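Hovard Two-Sided Sponge, Yellow and Gray

Pack of 3 | Item 709 | In stock at the Timbridge shop

I went through a lot of sponges before I settled on this one for the shop, and my own kitchen sink has had one sitting next to it since July. It's a plain rectangular sponge, thick yellow foam on one side and a dark gray scouring layer on the other, and I like it so much that I now order it by the carton (my hallway can confirm this). The foam is the deep part, so you get something nice and chunky to hold on to, and the corners are softened so it slides into mugs and bowls without a fight. The gray side has a matte, fibrous feel to it and that's the one I flip to for oatmeal pots, baked-on cheese and whatever was left in the roasting dish overnight. 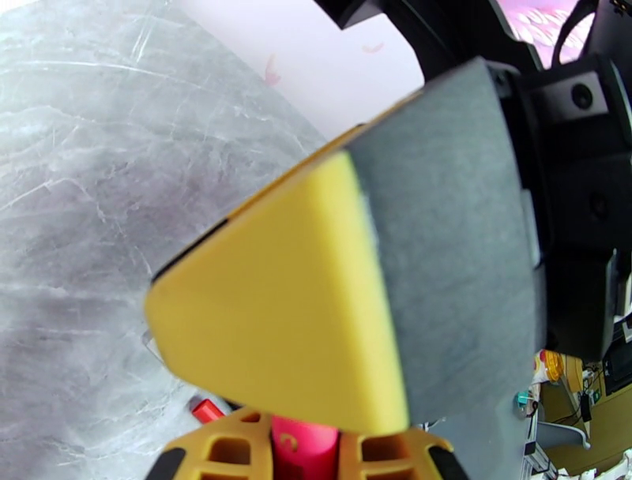 What I use each side for

Yellow side: glasses, plates, lunch boxes, the fridge shelves, and wiping down the counter after dinner. I also use it on the high chair tray, which gets more washing than anything else in our house!

Gray side: pots, oven racks, the grill pan, muddy garden trowels. Go easy with it on anything shiny. I scratched a favorite saucepan lid with a scouring pad years ago and I still see the mark every time I make rice. Nonstick pans should get the yellow side only, please.

On stone or stone-look tops, stick with the foam and a drop of dish soap. I've got a gray marbled table at home and I've never let the rough side near it. Crumbs first with a dry cloth, then the sponge, then dry it off with a towel so you don't get streaks. If you're after something gentler still for big surfaces, the Ellwood cloths (item 556) are on the next page and I use them together.
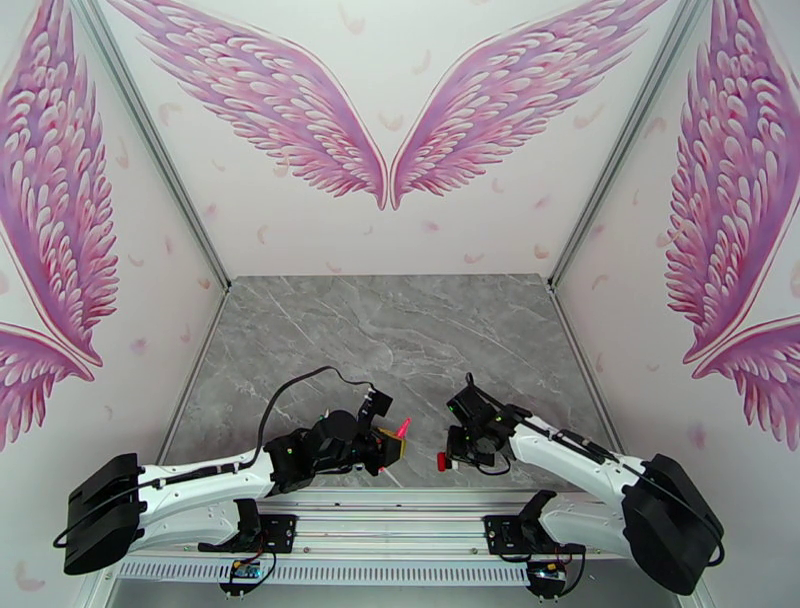
Gray marble-patterned tabletop, with pink-and-purple wing panels on three sides.

Looking after it

Rinse it well, squeeze it out, and stand it on its edge so the air can get to both layers. Mine lives in the Zurstead wire rack, but a saucer with a fork across it did the job before that. Swap it out when the foam starts to smell or tear, and then it can go and live under the sink for bike chains and trash cans.

Ordering

Sponges come in packs of 3, all the same yellow and gray. I can do a carton of 40 packs for cafes and school kitchens, just send me a note through the contact form first so I can check what's on the shelf. Unopened packs can come back to me, opened ones can't.

Goes well with: Zurstead wire rack, Ellwood cloths, Hovard bottle brush

Page updated Oct 29, 2025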